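제7장 로봇은 언제쯤 설거지통 앞에 설까

7.0 들어가며

매년 첫 수업에서 저는 학생들에게 같은 질문을 던집니다. 집안일 하나를 기계에게 영영 넘길 수 있다면 뭘 고르겠어요? 빨래 개기가 늘 1등이고, 그다음이 부엌 정리예요. 그런데 "그럼 어느 쪽이 더 어려울까요?" 하고 물으면 다들 조용해집니다. 저도 대학원 때는 대답을 못 했으니까 흉볼 처지는 아니고요.

제가 이 문제에 제대로 데인 건 Bernico라는 작은 회사에서 일할 때였습니다. 상사였던 Sigrun Lundgren이 출근 첫 주에 숙제를 하나 줬어요. 탁자 위에 흩어진 물건을 제자리에 갖다 놓는 프로그램을 짜 오라는 거였죠. 속으로 웃었습니다. 용접 로봇은 하루 종일 같은 점을 찍는데, 주걱 하나 못 옮기겠나 싶었거든요. (넉 달 걸렸습니다. 그것도 주걱만요!)

이 장에서 계속 들여다볼 작업도 그때 숙제와 비슷한 탁상 정리입니다. 시뮬레이션으로 만든 방에 탁자와 로봇 팔이 있고, 도마 위에는 가느다란 도구들이 모여 있고, 주변에는 쟁반이며 뚜껑 덮인 통, 주걱 같은 것들이 놓여 있습니다.

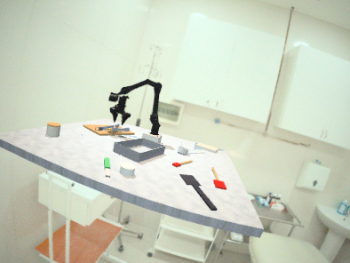
공장 이야기부터 해 볼게요. Nistside의 포장 라인에 견학을 간 적이 있는데, 거기서는 똑같은 상자가 똑같은 방향으로 들어옵니다. 로봇은 1000번을 집어도 1000번 다 같은 동작을 하면 됩니다. 상자가 조금만 틀어져도 앞단의 가이드 레일이 바로잡아 주고요. 그러니까 어려운 일의 절반은 로봇이 아니라 레일이 하고 있는 셈이에요. 저는 이걸 '환경이 대신 내 주는 지능'이라고 부르는데, 시험에 나오는 용어는 아니니 외우지는 마세요.

집에는 그런 레일이 없습니다. 숟가락은 포크 밑에 깔려 있고, 뒤집개는 어제와 다른 쪽을 보고 누워 있죠. 얇고 납작한 물건은 특히 골치가 아파요. 손가락 두 개짜리 그리퍼로 바닥에 붙은 막대를 집으려면 높이가 조금만 어긋나도 허공을 집거나 탁자를 찧습니다. 여러분도 벙어리장갑을 끼고 식탁 위 동전을 집어 보세요. 꽤 비슷한 기분일 겁니다.

게다가 겹쳐 있는 물건은 보는 것부터 일입니다. 카메라에는 색깔 덩어리 하나로 잡히는데, 그 안에 손잡이가 몇 개 있는지, 어느 손잡이가 어느 머리에 이어지는지를 알아내야 하니까요. 하나를 당기면 옆의 것까지 딸려 옵니다. 그러면 방금 세운 계획은 버리고 다시 봐야 해요. 사람은 이걸 아무 생각 없이 하지요. 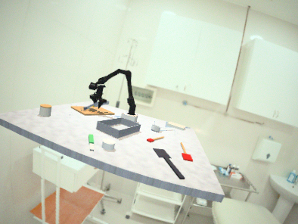
그래서 지금 되느냐, 안 되느냐? 제 대답은 "조건을 말해 주면 대답할게요"입니다. 물건의 종류가 정해져 있고, 조명이 일정하고, 가끔 떨어뜨려도 괜찮다면 꽤 됩니다. Bernico 시절 마지막 시험에서 우리 팔은 200번 가운데 39번을 실패했어요. 연구 발표로는 나쁘지 않은 숫자인데, 우리 집 부엌이라면 그날로 반품입니다. 성공률이라는 숫자가 누구 앞에 놓이느냐에 따라 이렇게 달라집니다.

시뮬레이션도 짚고 넘어가야겠네요. 가상의 탁자에서는 컵이 깨져도 돈이 안 들고, 밤새 연습을 돌려도 모터가 닳지 않습니다. 대신 마찰이나 물체의 휘어짐 같은 건 어디까지나 근사예요. 화면 속에서 잘 집던 팔이 실제 탁자 앞에서 헤매는 일은 정말 흔합니다. 이 간격을 다루는 방법은 7.3절에서 자세히 볼 거예요.

먼저 7.1절에서는 '집는다'는 동작을 접근, 접촉, 들어 올리기로 쪼개고 각 단계에서 무엇이 잘못될 수 있는지 따져 봅니다. 계산기는 아직 필요 없고, 젓가락 한 벌과 납작한 물건 몇 개만 옆에 준비해 두세요.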